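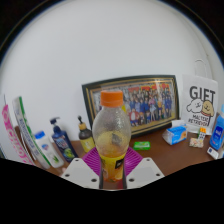
Workshop notebook, Tennant building, ground floor
30/10/2025
Subject: large group photograph, register no. 424, and clearance of the Nandham room

Work on the Nandham room continued from the previous entry. The cabinet contents have gone to Dratesden in the agreed crates and the delivery note is filed with the others. The remaining matters are the framed photograph, the consumables left in the room, and the wall.

Photograph

The photograph remains off its hook and is leaning against the wall, glass outward. It is to stay there until the new fixings are in. The register entry reads only "group, framed," which is insufficient when several group photographs are held in this building. The following wording has been entered in its place:

"Large group photograph, framed and glazed. Thick black outer border with gold inner trim. A crowd arranged in rows, many in blue clothing, some in white, pink, red or yellow. Red banner-like forms above the group."

The occasion has not been established. An inquiry has been sent to Trisus, where the older event files are kept, asking whether a list of those present survives. If a list is found, a copy should be fixed to the back of the frame in a paper sleeve and the original returned to Trisus. Please do not write on the backing board in any kind of pen.

The back was inspected with the frame face down on the padded table. The backing board is sound. The tape along the lower edge has lifted at one corner and will be replaced with the gummed paper tape from the second drawer. The plastic tape used on the previous frame is not to be used again; it left a residue that took most of an afternoon to remove. The hanging cord is frayed near the left ring and has been condemned. Wire will be fitted in its place. The two rings are 496 mm apart, measured center to center, and both are firm.

The glass was cleaned on the outside only, with a barely damp cloth and then a dry one. No spray was used. One small mark near the upper edge did not respond and may be on the inner face. It was left alone, as opening the frame for a mark of that size is not justified at present. Should the frame be opened later for any other purpose, the mark can be dealt with then.

Under the ceiling light the glass reflects a good deal. A position farther along the wall would help, but the studs do not fall conveniently there. To be tried with a paper template before any drilling.

Drinks and consumables

The refreshments left from the Dratesden collection have been sorted. Full and unopened bottles go to the staff kitchen. Opened bottles are emptied at the sink, rinsed, and placed in the plastics bin with the cap screwed back on, in line with the current building notice. The bottle with the orange screw cap and the yellow and orange wrap-around label, with fruit-like artwork on it, belongs with this lot and is to be handled in the same way.

Colleagues are reminded of the following, which was agreed in an earlier entry and has not been followed consistently:

Drinks are kept on the side table nearest the door.
No bottle is set down in front of, or on top of, a framed item, whether or not it is capped.
Bottles with moisture on the outside are wiped before being put on any wooden surface.
Cups are not used in this room while framed material is off the wall.

A bottle knocked over beside a leaning frame will run under the lower rail, and the mount will take up the liquid before anyone sees it from the front. The stained mount in the plan chest is kept as a record of this and may be consulted.

Wall

The wall is pale and plain and shows every repair. The old hook was drawn out with the small bar over a piece of card. The hole was filled, left overnight, sanded and filled a second time. Touching up is to wait until the new position is settled, so that all of the patches can be painted together. The tin marked for this room is low, and what remains has a skin on it. Strain before use. If the color no longer matches, paint the whole section between the corner and the door frame.

Fixings proposed: two screws, 30 mm, with plugs suited to the wall, and a pair of flat hooks. Allow 15 mm of drop for the wire when marking the height. The previous position was too high for most visitors to make out the faces in the back rows, and a lower line is recommended.

Felt pads are to be fixed to the two lower corners of the frame before hanging. The pads in stock are brown. They will not be visible from the front and need not be replaced with black.

Outstanding

Reply awaited from Trisus concerning the list of names.
Wire to be ordered; the remaining length is too short for a frame of this width.
Template to be cut from brown paper and taped up for comment.
Lower tape to be replaced. One person can do this, but two are required to turn the frame.
Side table to be moved nearer the door. It has drifted again.
Register entry to be copied into the Nandham binder, with the old wording struck through once and left legible.

Hanging is provisionally set for November, subject to the wire arriving and the paint matching. Until then the frame is not to be moved by one person, and the cleaning staff have been asked to leave the floor beside it unmopped.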